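Reading the Timisis power agreement

I spent most of March working through the text of the Timisis agreement, the deal to sell electricity across the border from the Bouzid hydro stations. I used to work in contract administration for a distribution company, so I read these things more willingly than most people do. A few readers asked what I thought after my last post on line charges, and this is my answer, in the order I made the notes.

The main document runs to 281 pages before the annexes. The news coverage has mostly stuck to the headline capacity, 946 megawatts, and to the ministers' statement that power would start moving within three years. Both figures are in the text. The capacity is in article 4 and the timetable is in the preamble, and those are very different places to put a number. Article 4 is binding once both parliaments have approved it. The preamble says what the parties hope for. If the line comes in late there is no penalty attached to the three years, and I couldn't find any other date in the body of the agreement that would do the same job.

The seller is Rorneo, the state generator. The buyer is Tovus, which will take the power at the border substation and resell it to the distribution companies on its side. Rorneo owns the stations, Tovus owns the new substation, and the line between them belongs to a joint company that hasn't been registered yet. The line is 869 kilometres long, most of it through country with one sealed road. Anybody who has dealt with rural lines will know what that does to repair times after a storm.

I went looking for the outage rules first. They are in article 19. If the line is out of service, Tovus keeps paying a capacity charge for a set period, and after that the charge falls away in steps. That is a normal arrangement. The odd part is that the period depends on whose fault the outage is, and fault is decided by the joint company, which is half owned by each side. There is a path to arbitration but it only opens once the board has voted and split. I can picture a board that puts off voting for a long time.

Water is the other big one. The Bouzid stations depend on the wet season, and in a dry year the agreement lets Rorneo cut deliveries and serve its own customers first. I don't think that is unreasonable, and I would expect any government to ask for it. Tovus then has to buy elsewhere at whatever the price happens to be. There is a clause on compensation, but it points to a hydrology table for the trigger level, and the table is in Annex C.

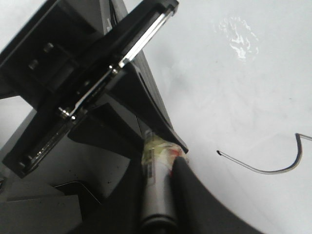
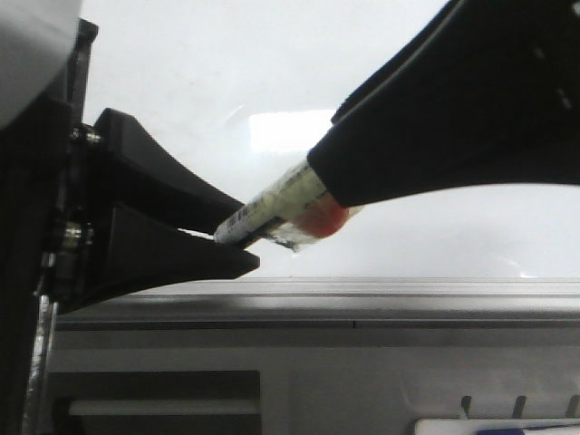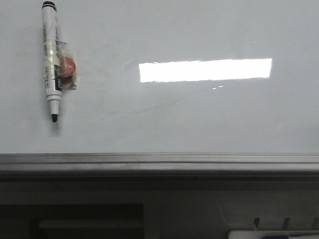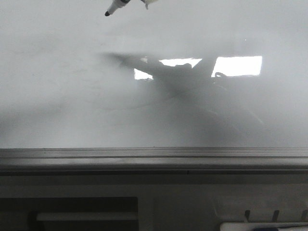

Annex C is where I got stuck for a week. The main text refers to it in several places and the version on the ministry website doesn't have it. It goes from Annex B to Annex D with the page numbers continuing as if nothing were missing. I wrote to the ministry and got a polite reply saying the annexes would be published when they were finalised. The marker in the third picture is bundled with a round red magnet under clear tape and hangs on the whiteboard, and I'd like to see the table fixed to the compensation clause about as firmly as that. At the moment the clause can be approved while the table that gives it meaning is still being written somewhere else. Parliament could ask for the two to be tabled together. It did so with the gas transit agreement, and the delay was short.

On price, I have less to complain about than I expected. The base tariff is set out plainly and the indexing formula uses published figures that either side can check. There is a review every few years and each side can call one early if fuel costs move past a set band. I ran the formula over some old figures in a spreadsheet and it behaved itself. My only worry is the currency. Payments are in the buyer's currency but Rorneo's loans for the line won't be, and a bad year on the exchange rate would put pressure on the whole arrangement well before the review came up.

Liability for damage along the route is dealt with in two paragraphs. The joint company carries it, up to a cap, and claims over the cap go to the country where the damage happened. For a farmer with a burnt paddock that might work well enough. For a big fire that starts under the line on one side and travels to the other, I don't know how it would work, and I'm not sure the drafters do either — the paragraph says "the location of the damage" and leaves it there.

I should say that I'm in favour of the line. The Bouzid stations spill water in good years that could be earning money, and the towns on the Tovus side have been running diesel sets for as long as I can remember. Cheaper power at night would make a real difference to the cold stores and the small workshops there. An agreement with holes in it can still be worth signing if the holes are known and there is a plan for filling them.

What happens next is committee hearings on both sides. The published schedule has the seller's side going first. I've put in a short written submission on Annex C and the article 19 vote, two pages, and I kept the currency point out of it as other people will cover that better than I can. If the annex turns up on the website I'll read it and post my notes. In the meantime, if anyone has a copy of the older draft with the hydrology table in it, my email is on the contact page.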